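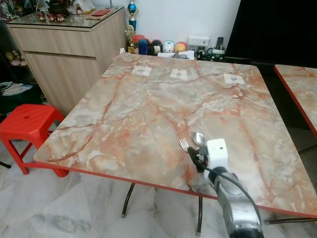 Fork and spoon in the gripper, paper markers along the far side of the table.

Last updated: October

Setting rules for a table-laying arm at home?
Plalholm58
I'm writing a one-page rule sheet for our arm before my relatives start using it, and I'm having so much fun with it! So far I have "keep hands off the table while it moves" and "stop button within reach." What else belongs on there? And is it fine to carry a fork and spoon together?

wikström_fan
Love this! Two pieces in one grip is OK if you test it at low speed first. My big rule is tines never point at a chair anyone is sitting in. Also keep the cable clear of the table edge – ours snagged once and took a soup bowl with it. Write down who is allowed to restart it after a stop, too. We keep our sheet in the Wurkum binder, page 2.

statell449
just unplug it when kids are around

Plalholm58
Thank you both, the restart rule is going in tonight! I'm adding one about the markers as well – nobody moves them without rerunning the slow test. Does anyone put a speed limit in writing, or do you leave that in the settings?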